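Can a robot tidy the shoes yet?

I keep asking this in May, when the hallway at our place fills up with sandals on top of boots on top of slippers.

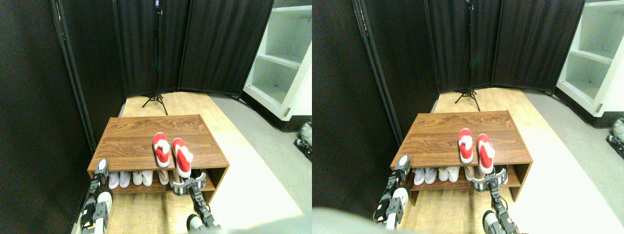
My neighbor's view, given over the fence, was that a machine smart enough to put shoes away ought to be smart enough to refuse. She also thinks a dishwasher is all the robot any home needs, and that if you have to clear the floor first so the thing can work, you've done the chore already.

I get it, and I still think she's wrong! Shoes are a wonderful test. They come in pairs, they're soft in some places and stiff in others, and a slipper with a fluffy edge is a totally different thing to grab than a smooth pale shoe on a low shelf. A person doesn't think about any of that. You hook two fingers in the heel and you're done. Two arms with grippers have to work out where the opening is, which way the toe points, how hard to squeeze, and how to get in under the top board without knocking whatever is sitting up there.

I've been following this stuff for years (my folder of saved clips is past 1000 now, please don't judge) and the change lately is huge. The old Okance demos were all blocks and cups on a bare table. Then Murín put out their towel folding, painfully slow, and I watched the whole thing twice. Now people are going after real furniture at floor level, and I love that, because floor level is where the mess is at my house.

So, can they do it yet? My own scorecard, for what it's worth:

Picking up one shoe from an open spot - yes, pretty much.

Keeping pairs together - getting there. Left and right still trips them up when the shoes are plain and nearly the same color.

Working inside a low shelf - hard. The wrist takes up so much room, and a shoe at the back is half hidden by the one next to it.

A hallway with a dog, wet umbrellas and a kid's backpack in it - no. Ask me again later.

Zilotetti has a newsletter that puts shoe racks on its list of 20 chores to watch, one spot below emptying the dryer. I'd have put them higher. A dryer at least stays the same shape every day.

I'd be happy with slow, by the way. If it took all night to line up the boots I would not care one bit, I'm asleep.

Comments (3)

turnoso_fan
Slow is fine until it's 6 a.m. and it's standing between you and your sneakers.

hallwaymess
Would love to see you do laundry baskets next. Socks must be a nightmare for those grippers

Anonymous
We just use a big bin. No sorting.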